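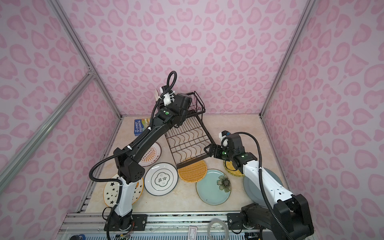
**Two-arm study reports gains from changing the backdrop between sessions**

FLESTTHORPE – Researchers at the Tunden Institute have released the results of a study on how two-armed robots learn to load a dish rack, and report that the surroundings in which the training sessions are recorded have a marked effect on how well the robots perform in a new place.

The study was led by Vibeke Thygesen and Nazar Demchenko of the institute's manipulation group. It compared two sets of training sessions of equal size, 3,000 in each. In the first set, every session was recorded against the same plain gray walls and on the same tabletop. In the second, the group changed the wall fabric, the table surface and the mix of plates at regular intervals, and left unrelated household objects such as books within view of the cameras.

Both sets were used to train the same control program, with no other changes. The two programs were then tested at a partner workshop operated by Zostis, where neither had been used before. The program trained on the plain set placed a plate in the rack without help in 53 percent of attempts. The program trained on the varied set did so in 64 percent.

"The walls have nothing to do with the task, and the robot has to learn that," Dr. Thygesen said. "If the walls never change during training, it has no way of finding out."

The task calls for the arms to work as a pair. Plates may be picked up by either arm, and plates lying close together must be separated first. Patterned plates and plain ones were used in both sets, along with round woven mats, which the robot was expected to leave on the table. The position and angle of the rack were changed before each session.

According to the written report, most of the improvement came at the first step, when the arm closes on the rim of a plate. Results for the final step, lowering the plate between the wires of the rack, were nearly the same for both programs. Mikkel Hjaltested, who was responsible for the test procedure, attributed this to the narrow spacing of the wires and said that a change of backdrop should not be expected to help with it.

The report also notes a limit on the method. Strongly patterned fabrics were useful only when several were used in turn. A smaller trial in which a single bold pattern stayed in place throughout gave results no better than the plain gray walls. The group recommends that laboratories with few fabrics on hand change them often.

Fabrics for the study were supplied by Hjaltadóttir, a textile firm, from discontinued lines. Changing the walls of a booth took an operator 4 minutes, and the cost of the additional work was described in the report as small.

Eusebio Inga, who supervised the operators, will present the findings at the institute's open session on Saturday. The group plans to repeat the comparison with bowls and drinking glasses, and with changes in lighting – a factor that was held constant in the present study. The full report may be requested from the institute's publications office.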